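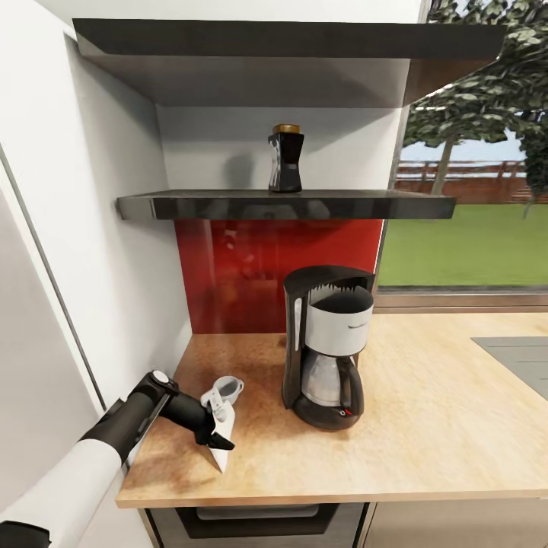 Le filtre, la pince et la cafetière ouverte, dans la cuisine simulée.

La cuisine n'existe pas, et c'est ce que ma mère n'a jamais voulu comprendre. « Tu travailles dans une cuisine, alors ? » Oui maman, enfin non, je suis assise chez Skidico avec une manette dans chaque main et je montre à un bras comment on pose un filtre à café. Quatre cents fois, s'il le faut (il le faut, c'est dans le contrat : 400 démonstrations propres, les ratées ne comptent pas).

Ce soir-là j'en étais à la 32e. Clodagh Dunne mangeait des clémentines au poste d'à côté et me regardait descendre vers la cafetière, le cône blanc serré entre les doigts noirs, tout doucement, comme si j'avais peur de réveiller quelqu'un.

— Tu hésites, elle m'a dit.
— Je vise !
— Non, tu hésites. Il va apprendre ça aussi.

Je l'ai mal pris, évidemment. Puis j'ai relancé la politique entraînée sur mes essais de la semaine, juste pour voir, et j'ai regardé le bras avancer tout seul vers le couvercle levé. Juste avant le panier, il s'est arrêté. Une demi-seconde. Un petit recul, un petit coup à gauche, et hop, le filtre dedans.

Ce petit coup à gauche, je le connaissais. Mon père le faisait avec la clé de l'appartement de la rue Hurel, tous les soirs, et moi je le fais avec les aiguilles, les clés USB, les fermetures de manteau. Je ne l'avais montré à personne, je vous jure !

— On les refait ? a demandé Clodagh en me tendant un quartier.

J'ai regardé le pommeau de ma manette, l'arbre derrière la fenêtre, la pelouse trop verte où je n'irai jamais.

— On les garde, j'ai dit, et j'ai lancé la 33e.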